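The test engineer at Pukside has spent July comparing two sets of gripper fingers, one from Fujimoto and one from Colthorpe, on a pair of small arms. The job is handling cloth. "Boxes tell you very little," she says. "Fabric shows you every weakness."
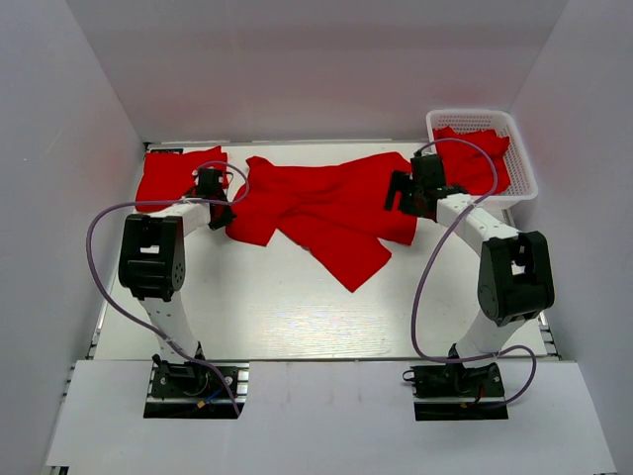
Each set got 70 attempts. The work starts with one gripper pressing on a crumpled red cloth while the other looks for an edge, and more cloth waits in the mesh basket. "The Fujimoto fingers found the edge 64 times," she says. "Colthorpe managed 60 – but it let go more cleanly." 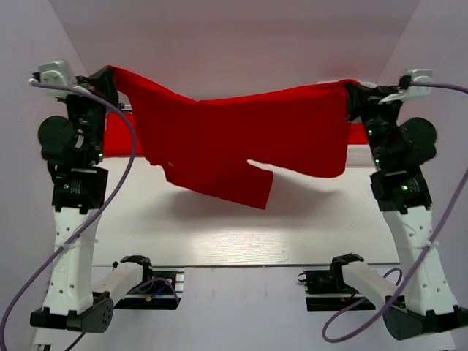
2 min read

Lifting is harder to score. With red fabric held up between both arms, a sag in the middle or a fold on one side counts against the grip. She wants softer pads next, and a slower controller setting.

"I would buy either one," she says. "I would not buy either one yet."

© 2019 Privumeo | Contact | Back to top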